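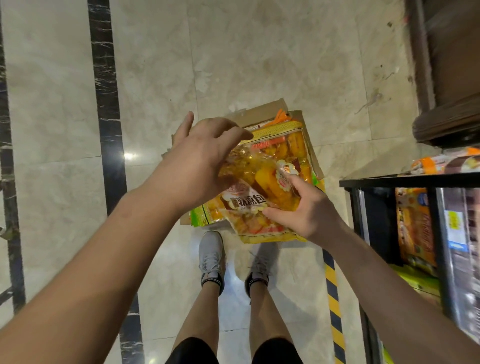

Snack boxes, second go – July 26, 2026

Right, writing this up while I still remember which box was which. The bread has to go on top. I know we all said so after the January lot, but I'd forgotten how quickly it goes wrong when you get a rhythm going and just grab the nearest thing on the shelf. So for these I put the wrapped snacks down first and then brought the big clear bag of bread in over them, flat side down, one hand spread over it and the other pinching the bottom corner.

The bag is a bit of a pain, to be fair. The little breads are all wrapped one by one and piled in loosely, so the weight slides about as soon as you tip it. If you hold it by the top only, everything runs down to one end and you get a fat lump that won't sit under the flaps. Much better to pat it level over the box and lower it in one go. I tried it upright along the side as well (Gautam box, the narrow one) and it did fit, but it looked awful and the flaps bowed.

Weights, for whoever does the labels: first finished box came to 1465 g on the bench scale, box included. Didn't bother weighing the rest of that batch, they've all got the same things in.

Boxes done so far:
Linari order – 6 packed, taped, stacked by the door
Jidero order – packed but not taped, I want to check the list again
Gautam – one trial box only, see above
Curnberg – not started, they want 30 and we haven't got the cartons

On cartons: we had 200 flat ones at the start of the month and I'd have sworn that was plenty! The plain brown ones are still the nicest to work with. Fold all four flaps right back before you start, otherwise one of them creeps in and catches on the bag. I keep leaving one half up and then swearing at it.

I did all of this on the floor again. The bench is the wrong height for me once there's a box on it, and the marble is lovely and smooth for pushing full boxes along, though my back had something to say by the end. Might try the low trolley next time, if anyone knows where it's gone. Please keep to your side of the striped line by the shelving when you're stacking, it gets tight there.

Still to sort out:
Does the Jidero list mean one bread bag per box or one between two? I've gone with one.
Tape – down to the last roll, and it's the noisy stuff.
Try a sheet of paper between the snacks and the bread, see if the bag sits flatter.

Leaving the Jidero boxes open under the window till I've heard back about the bread.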